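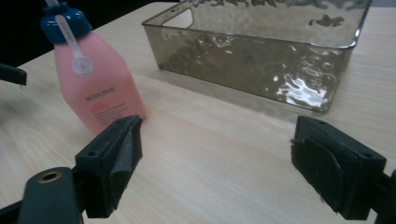

Most mornings at twenty to eight I open a web page that tells me what has gone wrong in the world, sorted into coloured boxes. The biggest box is the one most people have clicked on. Yesterday it was a bridge. The day before, it was also the bridge, but in amber.

I work in the risk office of a middling freight insurer in Ellbridge, and I have come to hold an unfashionable view about dashboards: we have far too many of them, and they are making us worse at reading.

We pay for 3. One is called Planenix and does weather, strikes and shipping. Another does sanctions. The third was bought by my predecessor, and as far as I can tell it does the same as the first with a different map. All of them promise to put everything on a single screen, which is why I now have three screens.

The trouble starts with the feed. A story breaks on some small regional site, a bigger site repeats it, and the tool picks up both, plus the dozen blogs that copied the bigger site. Up goes the score. By the time it reaches my desk a minor customs delay at one port is glowing like a stove. King-fai Tu, who sits opposite me, once traced a red alert back through 40 linked articles and found a single paragraph at the bottom of the pile, in which a harbour official said he expected things to be normal by Saturday.

They were normal by Saturday. The alert stayed red until the following Thursday, I suppose out of pride. 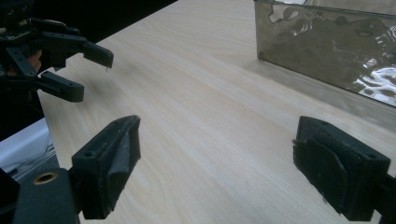

Open, and nothing between them.

I don't blame the people who build these things. They are asked for a number between nought and 100 and they produce one. What I mind is how quickly the number becomes the work. In meetings we used to argue over what a story meant for a particular client, say a firm moving tinned fish through a strait. These days we argue over whether 62 is high. Somebody asks what it was last week. It was 58. Everyone nods -- and writes down that it's rising.

Popularity is a very odd thing to sort danger by, when you think about it. The events that have cost us real money were dull ones. A warehouse lease that lapsed. A small supplier in Ibarra who stopped answering the phone. Neither troubled the front page of anything, and I doubt a neater layout would have helped.

Vasco Caldeira, who ran the office when I was new, took two trade papers and a pencil. He read them over lunch and came back with perhaps one thing worth ringing a client about, and often none. On the none days he said so. I have yet to see a dashboard with the nerve to come up blank. An empty screen looks broken, so the box gets filled with last month's flood.

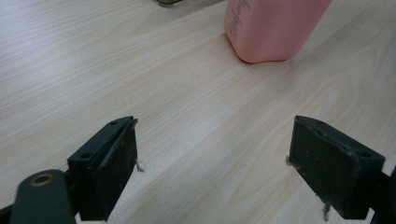
Pink bottle, pale tabletop.

There is a cure on offer, naturally. A salesman from Relledness came in during March to show us a tool that sits on top of the other tools and merges their alerts into one friendly stream. It was very handsome. You could drag the boxes about. I asked whether it could tell when two alerts came from the same article, and he said that was on the way, and showed me how to change the background to navy.

We have taken the trial. My own proposal, that each of us should read one whole article a day to the end, including the last paragraph, has been noted and given a score of 8.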